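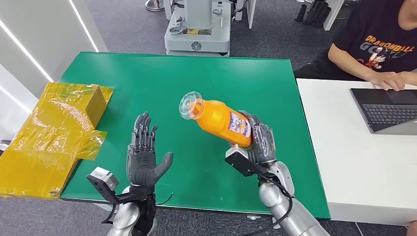
O que muda para quem trabalha na bancada quando os braços passam a pegar nos frascos?

Muda sobretudo a ordem do dia: as pessoas deixam de passar a manhã a levantar e a rodar embalagens e passam mais tempo a preparar, a rever e a decidir o que fazer com os casos estranhos.

Foi assim que a Hajnalka Szénási nos explicou a coisa, com muita paciência e um café na mão, quando fomos ver como corre o projeto Udik na sala de ensaios da Plimow. Já lá vão 201 dias desde o arranque e, confesso, eu ia à espera de muito barulho e de gente calada — e encontrei uma equipa que conversa o tempo todo, sobre frascos, sobre pulsos, sobre o almoço! 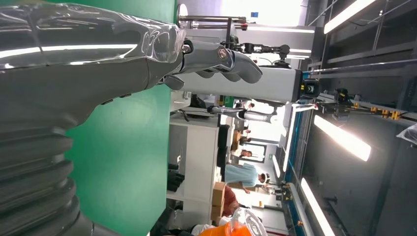
O braço com a manga de plástico transparente, na sala de ensaios.

O Jayson Gatchalian, que durante anos fez o manuseamento à mão, agora escreve as instruções de pega e treina os colegas dos outros turnos. Diz que o ombro agradece, mas que lhe custou largar o gesto (ainda dá por si a esticar a mão). Já a Beverley Tamihana pediu que ficasse por escrito que ninguém muda de posto sem formação paga, e ficou: são 50 horas por pessoa, dentro do horário normal.

Nem tudo está resolvido, claro. Os frascos grandes e brilhantes dão mais trabalho do que se pensava, e a lista de pegas por rever tem cerca de 153 linhas, que o Jayson vai riscando a lápis com um gosto que dá vontade de rir.
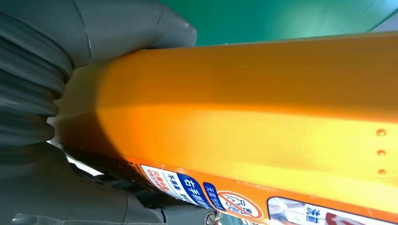

Frasco cor de laranja seguro pela garra, com os rótulos à vista.

Em novembro abrem mais duas tardes de visita para quem trabalha no armazém e quiser experimentar os comandos. As inscrições fazem-se com o Rawiri Bolger, na receção, e convém levar calçado fechado.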